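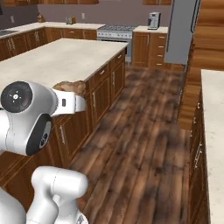 Our robot arm and a loaf of bread, in the kitchen we made on the computer.

How we teach a robot arm to pick up bread

My name is Wing-yan Tsang, and I build things in a shared workshop called Sillness. A shared workshop is a place where many people use the same tools. One person makes a chair, another one repairs a bicycle, and at the table near the window we are making a robot helper. Its name is Amo.

Many children visit us in July and they ask the same question: "When can it make me a sandwich?" My answer is: first it must learn to hold the bread.

Why is the kitchen not real?

The kitchen is a simulation. A simulation is a little like a video game, but it is made for trying things out. The computer knows that the counter is hard, that the bread can be pushed, and that everything falls down when you let it go. We tell the computer these rules with numbers. Then it draws the kitchen for us, with a toaster, a stove and a big refrigerator.

In the simulation, Amo can make mistakes all day. If the arm hits the counter too hard, I press one key and we start again. In the real workshop I would have to buy a new part and wait for the mail. In one evening the computer can try to pick up the bread 300 times, and I can eat my dinner during this.

How does the arm move?

Touch your shoulder, then your elbow, then your wrist. These are joints. A joint is a place where two parts meet and can turn. A robot arm has joints too, and on our arm you can find them easily: look for the round black cap and the black ring on the white arm.

In a real arm, a motor turns each joint. In the simulation there is no motor, only numbers which say how far the joint should turn. If you change one number, the whole arm goes to another place. Try it with your own arm: keep your hand stiff and bend only the elbow. Your hand travels a long way!

The hand of a robot is called a gripper. It has fingers, but it does not feel things as you do. You know without thinking that a loaf is soft and a stone is hard. The robot must be told how strongly to squeeze.

What is difficult about bread?

I thought bread would be easy, and I was wrong. A box has flat sides, so the fingers know where to go. A loaf has a round top. When the gripper comes from a bad angle, it pushes the loaf away, or it presses the loaf down on the counter and cannot close around it.

My first program was 900 lines long and it was not good. I wrote it again, shorter. Now the program has 16 steps, and the first ones are these:

Find the loaf.
Move the hand near to it, but do not touch.
Turn the wrist.
Go closer, slowly.
Close the fingers.

I keep a notebook for the tries, and every try gets its own number. Try 2954 was the one where I found my silliest mistake. I had typed a length in inches and the computer was reading centimeters. Always write down your units — your math teacher is right about this.

Play robot at home

You need a friend, a table and a bread roll. One of you is the robot and closes the eyes. The other one is the programmer and may only say short orders, such as "arm forward," "stop," "open hand" and "close hand." The robot must do exactly what it hears, also when the order is a bad one. Can you pick up the roll without squashing it?

Change places after some tries. Write your best orders on paper, and then move the roll to another part of the table. Do the same orders still work? What must you change?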